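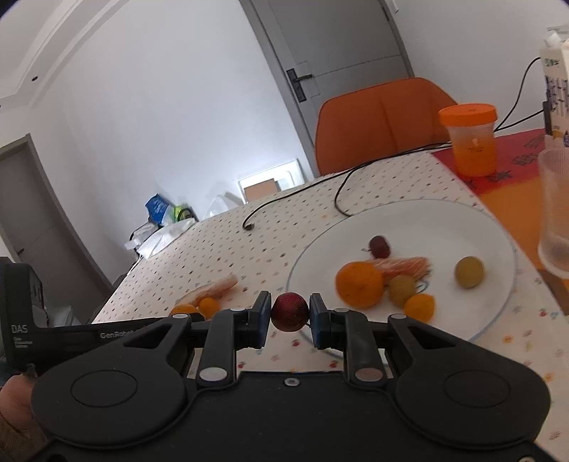
Alasdair Shearer
Redactor de menaje, Storkico

Plato llano grande Jastau, blanco con filo azulado

El fabricante lo llama «plato de presentación». Es un plato llano, grande y redondo, con una línea fina en el borde y la palabra «Sweet» en el centro junto al dibujo de un rodillo. Lo digo antes de que alguien lo compre por el filo y se encuentre con el letrero.

Para fruta pequeña cumple. Una mandarina entera, gajos ya pelados y varias piezas redondas caben sin amontonarse, y el fondo blanco deja ver bien los colores. Si lo que busca es un frutero, busque otra cosa: la fruta redonda rueda en cuanto se mueve el plato, y el catálogo de Jastau prefiere no mencionarlo.

El dibujo desaparece en cuanto se llena. Pagar 15 euros por una decoración que solo se ve con el plato vacío me parece discutible, aunque en Putirgate lo venden sin letrero por 2 euros menos. 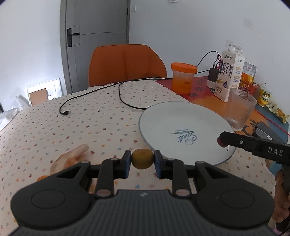
El plato Jastau con el letrero «Sweet» a la vista, sobre mantel estampado.

El mantel no va incluido. Es blanco, con motivos menudos de varios colores, y lo vende Akpalu aparte. Disimula las migas; el zumo de mandarina, ya veremos.

Lavavajillas: sí, según la etiqueta. No me fiaría del estampado a largo plazo.
Referencia: 57
Reposición prevista: septiembre
Devoluciones: solo sin usar y en su caja

Ficha revisada el 1 jul 2024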